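O cesto verde

Última atualização: 26 de abril de 2019

A minha tia deixou-me três coisas em testamento: um relógio parado, uma dívida de 270 euros na mercearia e um cesto de papéis verde. O relógio dei, a dívida paguei, e o cesto veio comigo no autocarro, ao colo, como se fosse um bolo. Uma senhora perguntou-me se era para enjoar. Disse-lhe que não, que era herança, e ela mudou de lugar.

Tenho de explicar uma coisa sobre a minha tia. Ela trabalhou 42 anos na Barkitz, a fábrica de botões da rua de baixo, e desses anos todos só falava do cesto. Estava debaixo da secretária dela no primeiro dia e continuava debaixo da secretária no último. Quando a fábrica fechou, os outros levaram as máquinas de escrever, as cadeiras boas, houve quem levasse uma porta. Ela levou o cesto dentro de um saco e não disse nada a ninguém. Tinha medo que lho pedissem de volta! Mais de dez anos depois ainda baixava a voz quando falava nisso.

O que ela fazia todas as noites era pôr-lhe um saco novo. Todas as noites, mesmo que lá dentro só houvesse um caroço de ameixa. E sempre azul – ai de quem lhe aparecesse com sacos brancos, ou daqueles pretos grandes que ela dizia que eram para folhas e para desgraças. Eu era miúdo, passava lá o mês de julho inteiro, e a cerimónia do saco era depois do jantar, antes da novela. Ela abria-o com um safanão, metia o braço até ao fundo para o assentar, dobrava a borda para fora e dava duas palmadinhas, uma de cada lado. Depois olhava para mim.

– Vês? Agora já pode vir amanhã.

Eu não percebia nada, mas dizia que sim.

Quando cheguei a casa com ele, este ano, não sabia onde o pôr. O meu apartamento é pequeno e tudo tem já o seu sítio, mesmo que o sítio seja mau. Experimentei a cozinha e parecia de castigo. Experimentei o quarto e de noite acordei convencido de que estava alguém acocorado ao pé do armário. Acabou na casa de banho, que era uma vergonha, e todas as manhãs lhe pedia desculpa com a escova de dentes na boca (isto não contei a ninguém).

E depois havia a questão dos sacos. A minha tia comprava-os na Bulosska, que era uma drogaria minúscula com um balcão tão alto que eu só via o queixo do dono. Fui lá. Agora chama-se Núñez e vende capas para telemóveis. O rapaz foi simpático, ainda foi espreitar lá atrás, voltou com uma capa azul e perguntou se servia.

Encontrei-os finalmente num armazém, o Stellard, daqueles em que se entra para comprar uma coisa e se sai com um escadote. Só vendiam em caixa. A caixa trazia 1,000 sacos. Estava escrito assim mesmo, com a vírgula, e eu durante um bocado fiquei parado no corredor a pensar que era um saco só, muito bem medido. Comprei. Fiz as contas no autocarro e, a um saco por noite, dava para quase três anos. Achei um exagero e depois achei pouquíssimo.

Nessa noite não consegui. Parece parvo, eu sei. Tirei um saco do rolo, andei com ele pela casa, pousei-o, jantei, voltei a pegar-lhe. O plástico colava-se a si próprio e eu não encontrava a abertura, esfreguei-o entre os dedos como ela fazia, soprei, quase o mordi. Quando enfim abriu, meti o braço, e o saco veio atrás do braço para fora. Três vezes! À terceira sentei-me na borda da banheira e chorei um bocadinho, a primeira vez desde o enterro, com um saco do lixo enfiado até ao cotovelo.

No dia seguinte decidi que a casa de banho é que tinha a culpa. Não se faz uma coisa destas num sítio onde não há onde pôr os cotovelos. 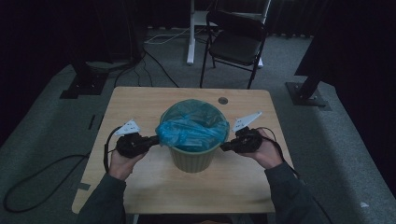

Uma mesa, era isso que faltava. A minha tia nunca trabalhou no chão, punha sempre o cesto em cima da mesa da cozinha, mesmo com as migalhas do jantar, e a minha mãe ficava doente só de ver. Naquela posição percebe-se tudo: o cesto pequeno e canelado fica à altura das mãos, vai-se-lhe à borda pelos dois lados ao mesmo tempo, e o plástico azul cai para fora, todo engelhado à frente, como um lençol mal entalado. Ela deixava-o sempre engelhado. Eu em miúdo julgava que era preguiça, mas um dia alisei-lhe as pregas, muito aplicado, e o saco escorregou para dentro com as cascas de batata em cima. Levei um olhar que ainda hoje me arde.

Portanto limpei a mesa da sala, que servia há anos para pousar correio, e pus lá o cesto. Abri as cortinas, fechei-as outra vez porque a vizinha estava à janela. Arregacei as mangas, desarregacei, que ela nunca arregaçava nada. E foi à primeira. Braço até ao fundo, borda para fora, duas palmadinhas.

Fiquei ali, de pé, à espera não sei de quê. O frigorífico fez aquele barulho dele. Na rua alguém não conseguia estacionar e havia outro alguém a dar indicações, vira, vira, agora endireita. Eram 8 da noite, a hora da novela antiga, que já não existe, e eu disse em voz alta, para a sala:

– Agora já pode vir amanhã.

A voz saiu-me igualzinha à dela, com aquele arrasto no fim. Assustei-me tanto que fui acender a luz do corredor.

Desde então faço-o todas as noites. Às vezes o cesto só tem um talão de compras e eu troco o saco na mesma, com uma certa pena do saco. Descobri que não me apetece deitar-me sem isso e que durmo melhor, embora também tenha mudado de almofada, por isso não juro nada. A minha mãe veio cá almoçar no domingo, viu o cesto em cima da mesa e não abriu a boca até à fruta. Depois pegou no caroço do pêssego, levantou-se, foi até lá e deixou-o cair lá dentro com muito cuidado.

– Os brancos eram mais baratos – disse ela.

Servi-lhe o café e fui buscar a caixa para lhe mostrar quantos ainda faltavam.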